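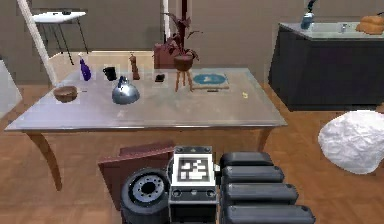 Most kitchen clutter gets cleaned in a hurry, all with the same sponge and the same squirt of dish soap, and a good share of the wear on it comes from that. I kept doing it that way for years until a pepper mill swelled up and stopped turning. Wood, metal and glazed ware want different handling, even when they live side by side. Take a wooden bowl, a pepper mill, a mug and a kettle standing on one table with the spray bottle. Only the mug can be left in a sink of suds while you do something else. The notes that follow are what I do now, sorted by item.

Wooden bowls

Wash by hand in warm water with a drop of soap, rinse, and dry right away with a towel. Then stand the bowl on its edge for an hour so air reaches both sides. Don't put it in the dishwasher and don't park it on a radiator.

Oil it when the wood looks chalky or feels rough. Use food-grade mineral oil. Olive oil and other cooking oils go rancid and leave a smell that is hard to get out. Warm the bottle of oil in a pan of hot tap water first, wipe on a generous coat with a folded rag, leave it overnight, and wipe off whatever is still sitting on the surface in the morning. A new bowl may take three coats before it stops drinking it up.

For onion or garlic smell, rub the inside with coarse salt and half a lemon, leave it five minutes, rinse and dry. If the grain has gone fuzzy, go over it lightly with 220-grit paper, always with the grain, before you oil.

Pepper mills

Never wash a mill under the tap. Empty it, brush out the mechanism with a dry, stiff brush (an old toothbrush is fine) and wipe the outside with a cloth that has been wrung out hard. If the grinder is gummed up, run a tablespoon of dry uncooked white rice through it on the coarsest setting, then throw away the first few turns of pepper.

Keep it away from the stove. Steam gets up inside when you grind over a boiling pot, and damp pepper cakes. Grind into your palm or a saucer and tip that in.

On most mills the knob at the top sets the grind. Tighter is finer. If the knob keeps working loose, check the threads for pepper dust before you decide the thing is worn out. Mine is an old Osness and I had priced a replacement before I thought to look.

Kettles

Scale is the main trouble. We have hard water and I descale every month. Fill the kettle halfway with equal parts white vinegar and water, bring it just to a boil, turn off the heat and leave it for an hour. Pour out, rinse twice, boil a full kettle of plain water and pour that out too. If you can still smell vinegar, boil one more. Citric acid works as well and doesn't smell: one heaping tablespoon to a quart of water. For an electric kettle, check the booklet first, as some makers want you to use one and not the other.

Polish the outside of stainless steel with a soft cloth and a paste of baking soda and water. Rub lightly, rinse the cloth, wipe, then dry with a second cloth or you will get water spots. Steel wool scratches and the scratches hold grease. Enamel should get soap and water only – baking soda dulls it over time.

Empty the kettle at night. Water left standing in it lays down scale a lot faster.

Mugs

Tea and coffee stains come off with a teaspoon of baking soda and just enough water to make a paste. Rub with a finger or a damp cloth. For a mug you have neglected, fill it with hot water, drop in a denture tablet and leave it for 14 minutes or so long as it takes to put the rest of the dishes away.

Gray lines inside a mug are usually metal marks from a spoon and not cracks. A little cream cleanser takes them off. A real crack catches your fingernail, and a mug like that should go hold pencils.

Spray bottles

Label every one. A strip of masking tape and a permanent marker will do, with clear tape over the top so it doesn't wash off. Write what is in it and the month you mixed it.

My all-purpose mix is 900 milliliters of water with a small squirt of dish soap. It handles most tables and counters. For glass I use half water and half white vinegar, and that bottle stays off stone counters because the vinegar etches them. Never mix vinegar with bleach, and never refill a bottle that once held bleach with anything else.

When a trigger stops pumping, unscrew the head, stand the tube in a cup of hot water and pump until it runs clear. Check the little hole at the tip and clear it with a pin. If it pumps air, the tube has probably come loose from the head and only needs pushing back on. Spare heads from a Hokuvitz bottle fit most of mine, so I save them.

Spray the cloth, not the table, whenever there is wood or food nearby. The mist drifts farther than you would think.

Tabletops

Pale, shiny tops show streaks more than dirt. Wipe once with a damp cloth and once with a dry one, both in the same direction, and work toward a window so you can see what you missed. Streaks that come back every time usually mean too much soap. Go over the whole top with plain water two or three times and they should stop.

Crumbs and grease collect along the rim and just under it. Run a cloth around the edge with your thumb behind it. I forget this one until company is coming.

Legs need dusting too, curved ones especially, and a slightly damp sock worn over the hand gets around them quicker than a flat cloth. While you are down there, check the felt pads. Grit gets stuck in old felt and will scratch a wood floor as soon as somebody moves the table. Peel off the worn pads, clean the spot with rubbing alcohol, let it dry, and stick on new ones. Press each pad for a slow count of 30 and leave the table where it is until the next day.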